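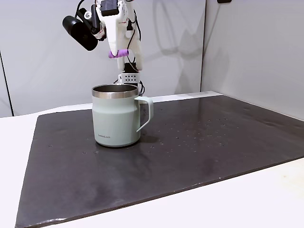
Dreltwood Home Repair and Reading Project
Progress report to the Lewis Fund
Mar 26, 2021

Dear friends at the Fund,

Thank you for your patience with this one. I know the report was meant to be shorter than the last, and I did try, but it has been a full winter and I would sooner give you too much than leave you guessing where the money went. As before, I have followed the headings on your form, except where I wandered.

The reading rooms

When we wrote to you in the fall, the reading room at Dreltwood was open and the one at Wusthorpe was a leaking storeroom with a very nice door. I am happy to say that Wusthorpe is now open too. The roof was the big item, as you know from the budget, and it went over by a little because the boards under the old felt were soft along the whole north side. We covered the difference out of the line for furniture, with your office's agreement, and then made up the furniture by asking around. People were very kind. The long table came from the old school kitchen, and it took a great deal of sanding, and if you run your hand along the underside you can still find where several generations of children scratched their initials. We left those alone.

The collection at Wusthorpe stands at 1,043 books, all of them cataloged and on the shelves. A good part came from the county library when it thinned out its duplicates, and the rest from house clearances and from families moving away. We were choosier this time than we were at Dreltwood, where we said yes to everything and ended up with more encyclopedias than a town that size could ever want. Large print goes out fastest, then cookbooks, then anything to do with trains. The picture books are loved hard and will need replacing sooner than we planned, so you will find a small request about that further down.

Opening hours have been the hardest thing to settle. We began with mornings, thinking of the older readers, and found that the older readers of Wusthorpe do not care for mornings at all — they like to come after lunch and stay until the light goes. So we moved to afternoons in January and have kept to that. The after-school crowd overlaps with them for an hour or so, and I had worried about the noise, but the two groups have mostly taken to each other.

Home repairs

The repair side of the project is Teodoro Garrido's, and most of what follows comes from his notes, which are a good deal tidier than mine. We finished 40 homes over the winter. Most were small jobs of the kind we set out to do: grab rails, stair treads, window sashes that would not close, a kitchen tap that had been tied up with string. Five were larger, and three of those five were floors.

The floors deserve a word. The houses along the river road at Wusach were built low, and the damp gets into the joists from underneath where you can't see it. Teodoro went to look at a sticking back door in one of them and came away with a list two pages long. We could not do everything on it. We did the hall and the kitchen, where the family walks most, and put in proper vents so that the new timber has a chance to last. He would like to go back for the bedroom when the ground dries out, and I have told him to price it up.

Materials were slow to arrive all through the winter, and lumber especially was dear. Teodoro got around some of it by buying early and storing it in the shed behind the Dreltwood room, which meant that we could not get to the lawn chairs, but nobody was asking for lawn chairs in February. We also had some trouble with paint. A whole batch dried to a chalky finish, and the supplier took it back after only a modest amount of letter writing.

The visits themselves have been done with care. One person goes in, the windows are opened, and the household waits in another room or out on the porch if it is mild. It makes each job longer. It has also meant fewer cups of tea and fewer long talks at the kitchen table, and Teodoro says he has missed those more than he thought he would, since that was usually where he heard about the neighbor with the broken step.

Money

The full accounts are attached. In plain terms, the grant is almost entirely spent on the building side and a little behind on the books side, with 2,000 dollars unspent. We would like to carry that amount forward into the new period and divide it between picture books for Wusthorpe and a second set of ladders. The ladders we have are sound, but they live in one truck, and that has held up work in Wusach whenever the truck is needed in Dreltwood.

Insurance went up at renewal. I asked why and received a leaflet.

What has not gone well

I promised last time to be frank in this section. The evening reading group has not started. We had a leader, and then she took a job two counties over, and I have not found anyone to step in. The sign for the Wusthorpe room has been painted twice and misspelled once. And the phone line for repair requests was out for most of a week in January before we noticed how quiet it had become, so we called back everyone on the earlier list to be sure that no one had been missed. Two had.

Coming up

In April we start on the porch steps in Wusthorpe, and Teodoro will do the bedroom floor if the price is one we can manage. I would like to try the reading group again, perhaps outdoors to begin with, on the grass behind the building. The seed swap shelf will go up by the door as well, at the request of the afternoon readers, who have already begun leaving envelopes of beans on my desk.

If you would like to visit, please do. Afternoons are best, and it helps to call first so that someone can move the truck.

With our thanks,
The Dreltwood office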